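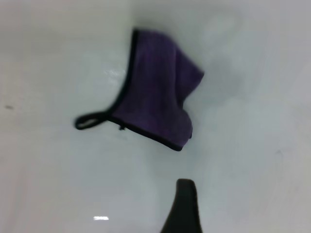 Panagiotis Begović wrote that a hanging loop on a microfiber cloth is a waste of elastic, that it catches on drawer handles, and that he cuts it off every cloth he buys. The Lill cloth from Pludus has a black loop and a black bound edge, and I left both in place for this review.

Posted 1/6/21 by the Surkness bench desk

The Lill is sold in packs of two. The label gives the blend as 86 percent polyester, the rest polyamide. The pile is short on both faces. Mine were washed once before use at low heat with no fabric softener, as the label says. Softener coats the fiber and reduces pickup, and a cloth treated that way may need several plain washes to recover.

Binding. Most cheap cloths are overlocked in a stiff thread that can drag on gloss surfaces. The Lill uses a narrow black binding. I worked the bound edge over a scrap of gloss acrylic for 10 minutes under hand pressure and found no new marks under a raking light. The binding does not absorb much, so the last bit of a spill should be taken up with the flat of the cloth.

Loop. It held a wet cloth on a hook overnight with no stitch failure. Drying is faster than over a faucet. I had no trouble with drawer handles, though mine are recessed.

Coffee. Small spills on a smooth, light surface are the hardest everyday case, as any residue shows. Technique matters more than brand: fold the cloth, set it down on the spill, wait, lift, then wipe once with a clean face. Wiping first spreads a thin gray film that needs a second pass with a damp cloth.

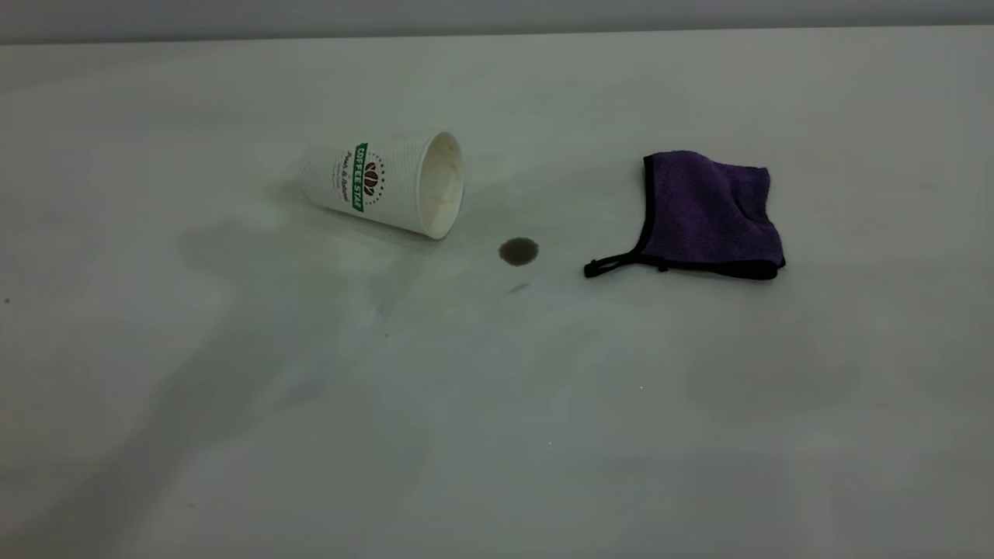 Small coffee spill, Coffee Star cup and folded purple cloth.

Fresh black coffee came up in one blot and one wipe. Coffee with milk needed a damp pass. A dried ring needed warm water and a short soak, same as with the Zoltar cloth I used before.

Laundering. After 5 washes the color had not run onto a white towel in the same load. The binding puckered slightly at one corner - cosmetic only. Lint was heavy in the first wash and low after that.

Recommended for desks and counters. For window glass I would still use a flat weave.

Related reviews
Zoltar flat-weave glass cloth
Pludus counter squeegee
Wall hooks for damp cloths, retested in March

Contact Surkness | Copyright 2021 Surkness | Back to top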